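My aunt Glenys kept every letter she ever got, and when she moved in December I ended up with two shoeboxes of them on my kitchen floor. I meant to sort them in an evening (ha!) and I'm still at it, mostly since I keep stopping to read.
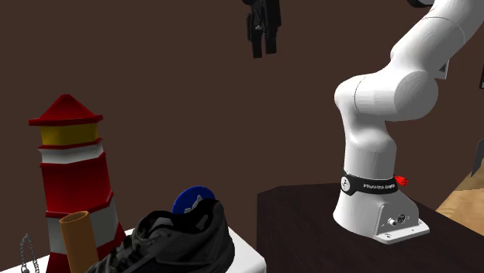 The ones from her friend Theano are my favorites. She wrote every Wednesday, always about the weather first, then her knees, then whoever had annoyed her at church. I've read 184 so far and I'm starting to feel like I know the whole street.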